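Open afternoon at Skasine: how one simulated cell gets looked after

I signed up for the open afternoon at Skasine expecting grease. The invitation said "cell maintenance, hands on," so I wore the old shoes and left my good jacket in the car. The cell was on a screen. It has a white and black robot, a house to work in and a maintenance log longer than my truck's, and there isn't a drop of oil in any of it.

The house is called Usgate. It lives on a rack of computers behind a door with a keypad, and we were walked past the door twice, I think because it was the only thing in the building you could walk past. Then we sat down with coffee and were shown what goes wrong with it.

Most of the afternoon went to the arms. A simulated arm doesn't wear out, but the numbers describing it go bad in their own way. Somebody updates the physics package and a joint that was perfectly polite last month starts to shiver when it stretches. The cure is a tuning sheet with a row for every joint: stiffness, damping, top speed, and a column headed "do not touch" that had clearly been touched. They drive the arm out to a pose over the counter, hold it, and read off how much it hunts. If it won't settle, they change one number and go again.
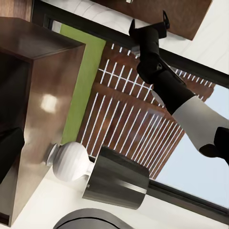 Simulation still: Skasine, Usgate house. Used with permission.

The grippers have their own sheet, a worse one. Friction at the fingertips is set by hand, and set too high it lets the robot pick up anything by brushing against it. Set too low, everything behaves like a wet bar of soap. The current value was arrived at by what our guide called "calibration," and what I would call arguing until lunch.

Then there's the house itself, which needs more upkeep than mine gets. Every surface has two versions, the one you look at and a rougher invisible one the robot bumps into. When the two drift apart you get an arm that stops dead in midair or sinks politely into the plaster. So a script called Dahlgren goes round at 4 a.m. and pokes things. It makes 1,798 pokes per run, on walls, floors, doors and furniture, and writes down any that didn't push back.

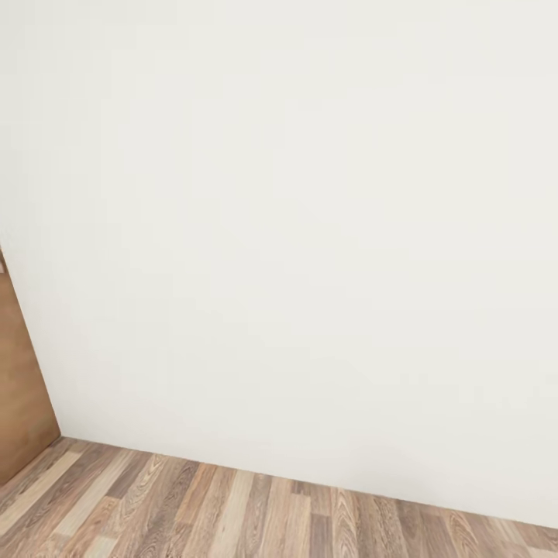

A wall can pass for a month and then fail because someone nudged the floor up by a hair to fix a chair. Floors are the main offenders, I was told, and they get checked first. The repair is dull: open the rough version, pull the corner back to where it belongs, save, poke it again. I watched the whole job and it took less time than finding the right file.

Restarting is its own ritual. After a bad run the cell has to go back to exactly where it began, arms included, and they allow 30 seconds for everything to stop moving before anything is recorded. Small flat things are the last to settle. A mug drops and stays dropped. Thin stuff on soft bedding can jitter until you get tired of watching, and the approved fix is to make it slightly heavier than it deserves.

Spare parts are kept in a library called Irkix, which held 4,000 objects on the day of our visit, 68 of them in quarantine. Quarantine is a folder. I asked what an object has to do to get in there and was shown a saucepan whose handle had no weight at all. It seemed happy enough.

The last part of the session was on two-arm work, where the sheets have to agree with each other. If the left arm is tuned on one afternoon and the right arm on another, they come out with different manners, and the robot reaches for things like a person wearing one ski glove. The house rule now is that both arms get done in one sitting or neither does. 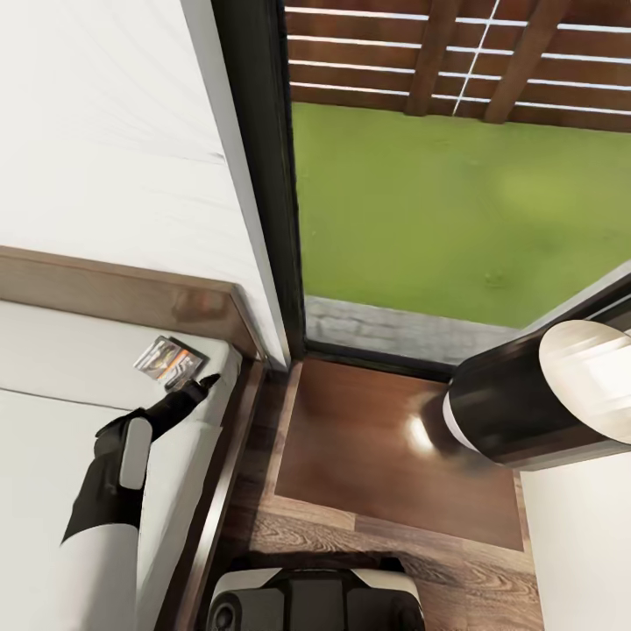 Irkix user, from the comments: We run a smaller setup than Usgate and I'd quarrel with the settling time. A fixed wait is fine until you load something with a hinge. We check speeds and start when everything drops under a limit, and it caught two bad doors in the first week. Agree completely on doing both arms together. Also, did they ever say who keeps touching the "do not touch" column?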